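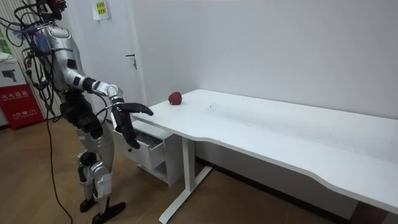 Wohin mit den Dingen, die auf dem Schreibtisch liegen bleiben?

In die oberste Schublade, sofern sie kleiner sind als ein Taschenbuch und nicht verderben. Alles andere bekommt einen festen Platz im Regal oder geht zurück in die Küche.

# Pusel – eine Liste für leere Tischplatten

Zuletzt aktualisiert: 29. Juli 2019

Kategorie: Haushalt & Ordnung > Arbeitszimmer > Listen und Tabellen

Pusel ist eine Textdatei mit 460 Einträgen. Jeder Eintrag nennt einen Gegenstand, der auf Schreibtischen strandet, und den Ort, an den er gehört. Angefangen hat das Ganze als Zettel an meiner Bürotür. Der Zettel ist dann selbst auf dem Schreibtisch gelandet und dort drei Wochen liegen geblieben (Eintrag 1: `Zettel, lose`).

## Aufbau

Pro Zeile ein Gegenstand, Felder durch Semikolon getrennt:

`gegenstand;ort;frist;bemerkung`

- `ort`: schublade, regal, kueche, keller, muell
- `frist`: in Tagen, 0 heißt »heute noch«
- `bemerkung`: höchstens 80 Zeichen. Wer mehr zu einem Locher zu sagen hat, möge ein Blog eröffnen.

Beispielzeilen:

`apfel;kueche;0;essen gilt auch`
`ladekabel, herkunft unklar;schublade;200;danach muell`
`tasse;kueche;0;auch die zweite`
`bedienungsanleitung;regal;3000;wird nie gelesen, muss aber da sein`

## Obst

Zum Apfel kamen die meisten Zuschriften. Thenmozhi Warrier hat beantragt, ihn als Dekoration einzustufen, weil ein roter Apfel auf einer weißen Platte nun einmal gut aussieht. Das stimmt. Eine Banane sieht am ersten Tag auch gut aus. Die Frist bleibt bei 0.

## Schubladen

Die Liste geht von einem Tisch mit mindestens einer Schublade aus. Wer nur eine Platte auf Böcken besitzt, ersetzt `schublade` durch `regal` und lebt mit den Folgen. Für die Serie Groleline gibt es eine eigene Spalte mit den Innenmaßen, bei Kandasamy fehlt die Höhe noch. Ich habe sie zweimal gemessen und zwei Ergebnisse, beide auf losen Zetteln.

## Bekannte Mängel

- Büroklammern stehen doppelt drin, einmal unter B und einmal unter K.
- Für Topfpflanzen ist kein Ort vorgesehen. Kakteen bitte vorläufig unter `regal`.
- Die Frist für Steuerunterlagen ist Wunschdenken und keine Rechtsauskunft.

## Mitmachen

Neue Zeilen bitte als Textdatei schicken, ein Gegenstand pro Zeile, alles klein geschrieben. Die nächste Fassung kommt im August, dann auch mit den Büroklammern an nur einer Stelle.

Verwandte Einträge

- Wivness: Regalböden beschriften, ohne es zu bereuen
- Kabel unter der Tischplatte führen
- Groleline: Innenmaße aller Schubladen
- Was in den Keller darf und was nicht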